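Volitz releases findings on household chore readiness
Slipper tidying remains a slow task for general-purpose robots, study finds

April
For immediate release

Volitz, in partnership with Adent, today released the results of its Homevach program, which examined whether robots can take on ordinary household chores.

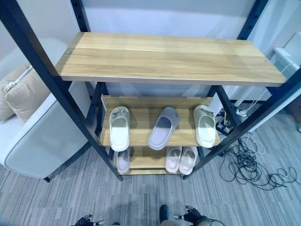
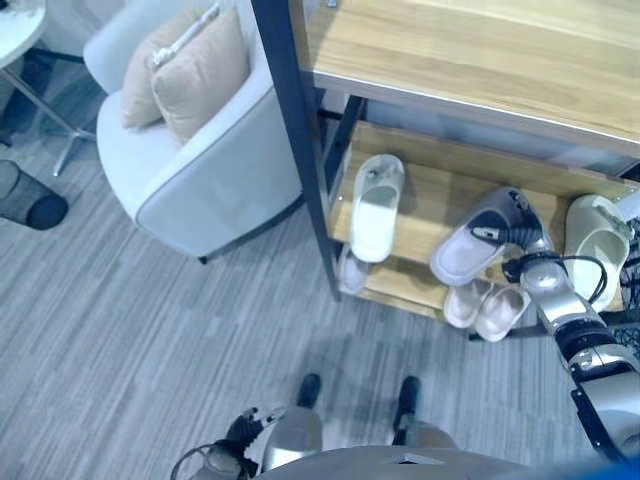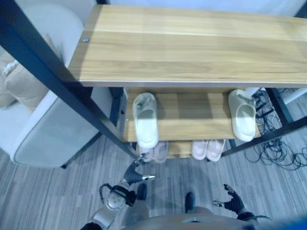
Homevach assessed 17 household chores over 128 supervised sessions. Robots completed 14 of the chores at least once without help, but few at a pace most families would accept. Footwear storage was among the harder ones. Soft slippers change shape when gripped, and a rack with a wooden top shelf, such as the one used in the program, leaves an arm limited room to reach the tiers beneath. Volitz does not consider the technology ready for unsupervised use in the home.

A further 30 sessions will be held with Uzor, with laundry folding and dish storage added to the program. The full report is available on request from the Volitz media office.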